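The **mug** is a drinking vessel with a handle, usually cylindrical and used without a saucer. It is heavier and deeper than a teacup and holds more liquid. Mugs are used mainly for hot drinks such as coffee, tea, cocoa and soup, and many households also keep them for measuring, storage and small kitchen jobs.

## Terminology

In American usage, "mug" and "cup" overlap. A cup may be any small drinking vessel, with or without a handle, and the word is also the name of a unit of volume. A mug nearly always has a handle. A tankard is a large mug for beer, sometimes lidded, and a stein is a similar vessel of German origin. A beaker, in British usage, is a mug-sized vessel without a handle.

## Shape and size

Most mugs have straight or slightly curved sides and a flat base. A raised ring on the underside, called the foot, keeps the hot bottom of the mug off the table. The wall is thicker than that of a teacup, which slows the loss of heat and makes the vessel less likely to chip.

Handles are C-shaped, ear-shaped or squared. A handle made for two or three fingers is common on mass-produced mugs, while large soup mugs may take the whole hand. Camping mugs often have folding handles, and some hook over a strap or a pack loop.

## Materials

Stoneware, porcelain and earthenware are the usual ceramic materials. Stoneware is fired at a high temperature and absorbs little water even where it is unglazed. Earthenware is fired at a lower temperature and needs a sound glaze to hold liquid. Porcelain is harder and can be made thinner.

Enameled steel mugs were widely used by travelers and soldiers because they were light and did not shatter. They can chip, and the bare steel then rusts. Glass mugs show the drink and are common for tea and mulled wine. Plastic mugs are used in camps, hospitals and homes with small children. Many plastics soften or stain with heat, and not all are suitable for a microwave oven.

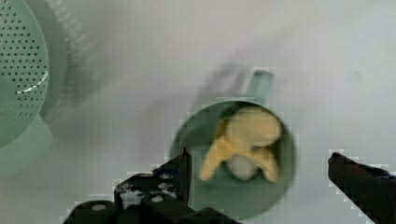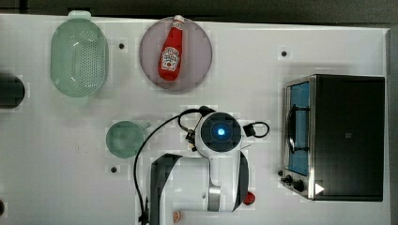
## Manufacture

Ceramic mugs may be thrown on a wheel, slip-cast in plaster molds or formed by a shaped tool pressed against clay in a spinning mold, a method known as jiggering. Handles are often made separately and joined with slip, a thin mixture of clay and water. The join has to be made while both parts are equally damp, or the handle may crack away as it dries.

The Okmont pottery, a small maker of plain stoneware, threw its mugs by hand and fired up to 595 in a single kiln load. Its standard pattern had a squared handle and a glaze that stopped short of the foot. The Lalten works used casting for the same kind of ware and sold it in boxed sets of eight. Okmont seconds, with pinholes or uneven glaze, were sold at the pottery gate and are still found in kitchens in the Nurkoslow area.

## Decoration

Printed mugs are decorated with transfers, which are laid on the glazed surface and fired again. Dye sublimation, a later method, requires a mug with a polymer coating. Hand-painted designs may lie under or over the glaze. Designs over the glaze wear faster in a dishwasher.

## Care

Tea and coffee leave brown stains that can be removed with a paste of baking soda and water. Gray lines inside a glazed mug are usually metal marks from spoons and come off with a mild abrasive cleaner. Mugs with metallic trim should be kept out of microwave ovens. A mug with a crack through the wall should not be used for hot drinks.

## See also

- Teacup
- Tankard
- Jang ware
- Slip casting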